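Accueil | Tribunes | Recherche | Archives | Contact

Tribune

Pour une évaluation honnête de la manipulation fine

Lundi 22 avril

Le rapport que Clenivus consacre à l'insertion de connecteurs par apprentissage par imitation annonce une politique entraînée sur 1028 démonstrations. La méthode mérite l'attention. Son évaluation appelle en revanche des réserves que notre revue estime devoir formuler publiquement.

Le taux de réussite y est calculé sur des essais où le connecteur se trouve déjà saisi par la pince. Or la saisie, l'orientation et l'approche du châssis concentrent une part importante des échecs. Les exclure du calcul revient à mesurer la fin du geste et à publier le résultat sous le nom de la tâche entière. 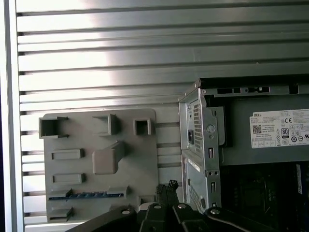 Uysal objecte que l'évaluation par étapes demeure la seule praticable à l'échelle d'un laboratoire : un protocole complet exigerait, selon ses estimations, environ 3000 essais par variante de matériel, et peu d'équipes pourraient y prétendre.

L'argument est recevable sur le plan des moyens. Il ne dispense pas de publier les échecs intermédiaires. Le banc Stiridano impose depuis octobre la remise des 60 derniers essais, réussis ou non, avec les vues prises au poignet du robot. Cette exigence modeste permet déjà de distinguer une erreur de perception d'un défaut de contact.

Nous demandons que toute soumission comparable adopte cette règle et précise l'état initial de chaque essai.

Ce site utilise des cookies de mesure d'audience. Accepter | Refuser

© Revue Trukis | Mentions légales | Haut de page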